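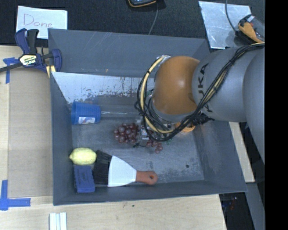
Budget for the Clamp

Every capital request I have read for a robot picking cell has the arm on line one. It gets its own page, sometimes with a glamour shot. Somewhere near the back, under "miscellaneous," sits everything that decides whether the thing will pick up a bunch of grapes.

I have been on both sides of these requests. I wrote them for Prutov when we were packing mixed orders, and now I read them for smaller outfits that would like a second opinion before they sign. The arm is the easy part of the purchase. It has a price and a salesperson who returns calls.

Look at a test bench in use. The arm has a glossy orange joint and reaches in from the right. The bin is held by an Irwin clamp, the kind you can buy on the way to work. Blue tape marks the panel next to it. The status system is a sheet of paper with "Done" written on it by hand. I mean no disrespect. I have seen software dashboards that told me less.

My complaint is that hardly anyone budgets for this layer, so it gets bought anyway, on somebody's personal card, and expensed in July under "office supplies." At the Stornosholm site the odds and ends came to $3,692 before the first paid order went out. The number didn't bother me. What bothered me was that it had no line, so when the second cell was approved, it had no line again.

Then there is the matter of what goes in the bin. Vendors like to demonstrate with boxes. Boxes are polite. A grocery order has grapes in it, and a lemon, and a brush with a handle pointing wherever it likes, and a plastic cup lying on its side. If your customers buy those things together, your acceptance test should contain those things together, and you should pay for them. Berchtold quoted us 300 trial picks on their own samples, free of charge. We asked for 136 on ours and were told it would be a change order. I signed it, and I would sign it again. Fruit is cheap next to finding out in production what a gripper does to a grape.

Cables deserve their own paragraph and their own money. On the brochure the arm is as clean as a swan. On the bench it wears a bundle of black cable and a yellowish hose, tied together and looped under the joint. Somebody has to route that, and somebody has to route it again when the gripper changes. Put the hours in. Mayuree Siriwan, who ran the floor at Grukitz, kept a standing 4 hours a week for what her timesheet called "fussing," and defended it at every review. Finance hated the word. They never did get her to change it, and her cell was the one they showed to visitors.

So if you are drafting a request this year, try writing it backward. Start with the table, the bins and whatever holds them still. Next come the produce and the hours of fussing. Add spare grippers, plural. Put the arm last and see what is left for it. You may end up with a smaller one, and the salesperson may be a little slower to call back - I have found this restful.

And give the clamps a line. Two per bin, please.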